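The Orange Cup Stays

I have been clearing out the craft room since July, and I would like it noted that the craft room is nine feet by eleven. People have built houses in less time. My neighbor Barry Parsons put up an entire deck while I was deciding about ribbon.

The ribbon went, mostly. So did the glue guns that had glued themselves to things, and a bread maker that had no business being in a craft room in the first place. I had a system, borrowed from a library book, where you hold each item and ask whether you would buy it again today. It works fine until you get to the things you didn't buy the first time. I own a great many of those. They arrive with relatives.

The table was the big job. It's a secondhand Enwood, bought when I thought I was going to be a person who sewed, and for six years it served as a shelf with legs. Under the fabric there was a layer of mail, and under the mail there was a layer of older, angrier mail. At the bottom was the tabletop, which I had remembered as green. My husband had remembered it as blue. We have agreed on teal and are both still a little sore about it.

I weighed the paper before it went to recycling, on the bathroom scale, one bag at a time: 66 pounds. I kept one letter, a 1990s offer for a Brelard vacuum that promised 400 free hours of something. The rest of the page was torn off, so I'll always wonder.

Then came the cup question. Everything that used to live on the table had to earn its way back, and I was strict. The pencil mug had a crack, so out. The tin of buttons went up on the closet shelf, where buttons can think about what they've done. The little brass tray I'd been saving for good paper clips is now in a box for the church sale, along with the good paper clips.

The orange cup made it. It's plastic, it has no handle, and I couldn't say where it came from. I've tried to replace it twice. The first time was with a very handsome ceramic thing from Oda that cost more than my lamp and tipped over when I put a ruler in it. The second was a desk organizer with compartments, and I don't want to talk about the compartments. The cup takes scissors, a ruler and two paintbrushes and doesn't complain, and when company comes I can tip it all into a drawer and look like a woman with nothing to cut.

So on Wednesday evening I wiped the table down, twice, and put the cup at the far side, by itself.
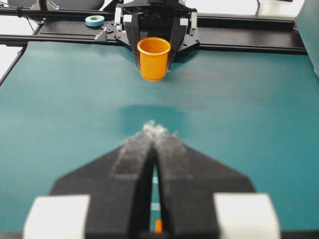
Orange cup, teal table. No mail.

My friend Takeshi Nagano came by for coffee the next morning and asked when the rest of the stuff was going back. I said it wasn't. He nodded the way you'd nod at someone who has taken up fasting, and then he set his keys down on the table, and his sunglasses, and a receipt.

I moved the receipt after he left. The sunglasses are still there, since he hasn't called about them, and I've put the scissors back in the cup. Next up is the closet, which has the buttons in it.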